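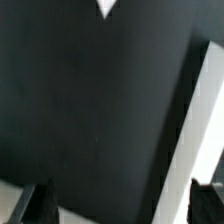
Short Fiction

Stories > Issue Archive > September 11, 2021 > The Patient Hand

Shireen Mokoena had promised her mother she would be home for supper by seven, and she had meant it the way she always meant it, which was sincerely and without any plan for how it might happen. At half past six she was still on the high stool at Pelupessy, with her coat already on and one sleeve twisted, watching the arm think.

It didn't think, of course. Hok-lam Ng corrected her every time she said so, kindly, in the voice he used for visitors and for his own small nephews. It compared what it felt with what it had expected to feel, and if the two didn't match, it waited. The waiting was the whole of their paper. Everybody else in the field wanted the arm to be quick, and for two years they had wanted that too, until one night in June when Hok-lam left a pause in the code by mistake, a silly leftover from testing, and the success rate went up while he was out buying noodles.

"Run it again," said Shireen.

"You have your coat on."

"It's a cold building. Run it again."

So he ran it again, and the motors started up with that low hum she had begun to hear in her sleep, somewhere between a refrigerator and a cat. Shireen pulled the logbook into her lap. It was a real one, with a cloth spine, because Siyabonga Van Wyk, who had hired them both and had been in robots since before either of them could tie a shoe, did not believe a result existed until it was in ink. She had filled most of it herself. The last entry read 3296, and under it, in Siyabonga's big leaning hand, were the words *and still it drops the one at the end!*

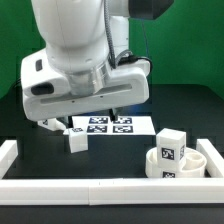 The one at the end was the trouble. They called the task Bratisgate, after a railroad town in a story Hok-lam's grandmother used to tell, where every traveler had to change trains and somebody's hat was always left behind. The arm had to pick up the white pieces and put them away in the round container, and it did very nicely until the container began to fill. Then there was less room, and the pieces already inside would push back a little, and the old method took that push for success and let go too soon. The new method was supposed to know the difference between a floor and a neighbor. That was how Shireen had put it in the first draft, and Tzu-hsuan Hsu, who read all their drafts with a green pencil, had written *lovely, but what does it mean?* beside it, and made her spend a weekend finding out.

She had found out, more or less. When the gripper met something, it was to stop, ease up by a hair, and feel whether the something came along with it. A floor stays where it is. A neighbor shifts. If it was a neighbor, the arm should lean a bit to one side and try again, as you do getting into a pew when people are already singing.

"My uncle Efraín would have liked this," Hok-lam said, meaning Efraín Tello, who was no relation of anybody's but had been uncle to every student who ever came through the building. He had retired to Piltedar to grow beans, and he sent them letters full of advice, half of it about beans. "He used to say we were teaching them to be strong and nobody had asked for strong."

"He used to say that about me," said Shireen.

Her phone buzzed on the bench. She turned it face down, then felt bad, and turned it over again, and typed *soon Mama, keep a plate*, and got back a picture of the plate, already covered with foil. Her mother had known since breakfast.

The old method had managed 58 good endings out of every hundred. They needed 70 for the people at Drarnik to go on paying for the lights, and Siyabonga had been very calm about this all week, so calm that he had cleaned out his desk drawers and brought everyone the pens he found there. Tonight's batch was 20 runs long and this was the last of them. Shireen had been making her little strokes in pencil, because she didn't want to jinx it with the ink.

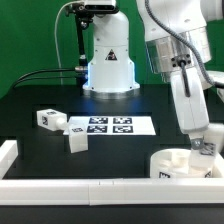 "There," said Hok-lam, very softly, and leaned in toward the force plot on his screen.

The line climbed and stopped. It dipped a hair. Shireen found that she was holding the edge of her stool with both hands, and that she was easing up too, lifting her own shoulders as if that could help. It was a long pause. She had time to think about the foil on the plate, and about that first terrible winter when the arm couldn't be trusted with a sponge, and about Efraín out among his poles in the evening, tying things up with string.

Then the line slid over to one side, as polite as anything, and came down again, and went flat.

Hok-lam didn't say a word. He reached over and took the pencil out of her hand and gave her one of Siyabonga's pens, and of course it was dry, they all were, so they went through the whole jar together, scribbling on the back of Tzu-hsuan's draft, until they came to one that worked.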